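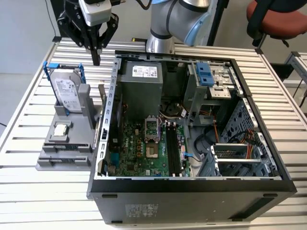 About Tedier Hoops

Courtside > The League > About Us

Search teams, scores, players

Tedier Hoops is an adult basketball league in Sturncombe, founded by people who had been asked to stop playing in the parking lot. We began with 7 teams and one working scoreboard. We now have 11 teams and, on a good night, one working scoreboard.

The season starts in October and ends when the gym needs its floor back for graduation. Games tip off at 7 p.m., or whenever Khondokar Plumbing finds its fifth player. The current champions are Zunside, who have mentioned it.

We have 170 registered players of all abilities, some of them recent. Referees are paid, trained and right – please raise any other view with the league office by email, after a night's sleep.

New players can sign up alone or as a team. Free agents are placed by the end of the week. Tall ones tend to hear back sooner.

347 shares | 11 comments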